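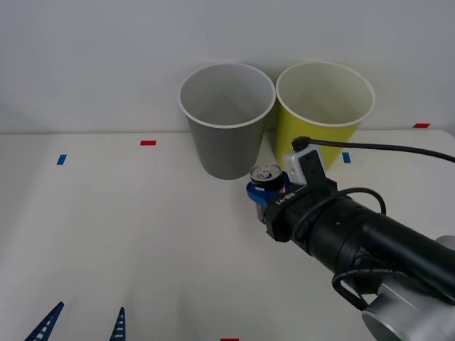 Vuvham Labs Puts Its Robot Table Rules in Writing, and I Kind of Love Them

So the folks at Vuvham finally did it. After months of arguing over sticky notes, the robotics group in Hatatdale has a written set of house rules for tabletop arm work, and it went live Saturday. It's 2 pages long! I read the whole thing over coffee and still had coffee left.

Most of it is plain stuff. Before each session somebody has to check the start positions, look over the cables with the arms stopped, and say out loud which arm is going to move first. Drink cans have to be empty and cups have to be dry (I'm guessing there's a story there, but Nuala Cullinane, who wrote the draft, wouldn't tell me). Any dropped object gets logged, even if the arm picks it right back up.

The part people fought about is speed. With a person in reach of the table, the arms now run at 25 percent of the lab's normal setting. Hamish Bright wanted 50 and told me he's still a little sore about it. "I'll live," he said. "But my Tuesdays just got a lot longer."

Cullinane says she'd take slow and boring any day. "If you have to ask whether it's okay to reach in, you hit stop first," she told me. "That's pretty much rule one."

The neighbors at Hapeta are trying out the same rules on their own tables through February, with a couple of changes for their bigger arms. I've asked to see their version too.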